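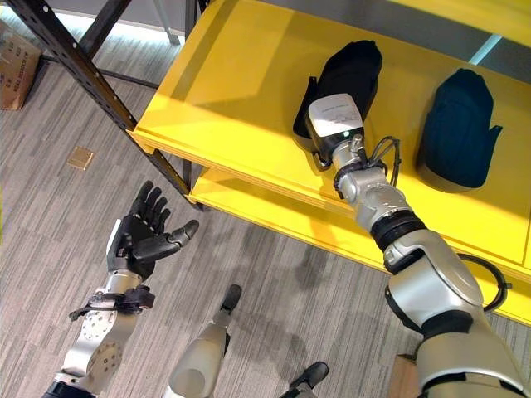
Henmont Death Notices, data card

Summary

A set of 894 death notices from the Henmont area, transcribed and tagged by field. The notices come from the back pages of a weekly paper and from printed funeral programs. Intended uses are family history research and testing of name and date extraction.

Contents

notices.csv: one row per notice, with the full text in the last column
people.csv: one row per named person, linked by notice_id
places.csv: place names as printed, with the modern name where known
NOTES.txt: transcription rules

Fields in people.csv

notice_id, person_id, given, family, birth_name, role, living. The role field takes one of 7 values: deceased, spouse, parent, child, sibling, other kin, clergy. Birth names printed in parentheses go in birth_name and are left out of family.

Transcription

Text was typed by hand from scans, and spelling was kept as printed. Mercy Kioko typed the first 500 notices and Friederike Frerichs typed the rest. Each checked the other's work. Diacritics were restored only where the same notice prints them at least once, so Crăciun and Craciun both occur as family names and should be treated as possible matches. 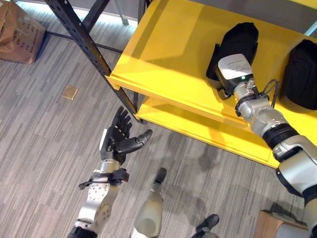 Ages are copied, never computed. In 4 notices the printed age does not agree with the printed dates; these carry the flag age_conflict and were left alone.

Known gaps

Military service and employers are in the full text but are not tagged. Notices that say only "survived by many cousins" produce no rows for those cousins. Brundo and Terero are each used for both a parish and a township, and places.csv does not separate the two senses.

Privacy

Rows with living set to "presumed" have the given name cut to an initial. Street addresses were removed from the full text. Removal requests from relatives are handled by notice_id and take effect in the next release, normally in October.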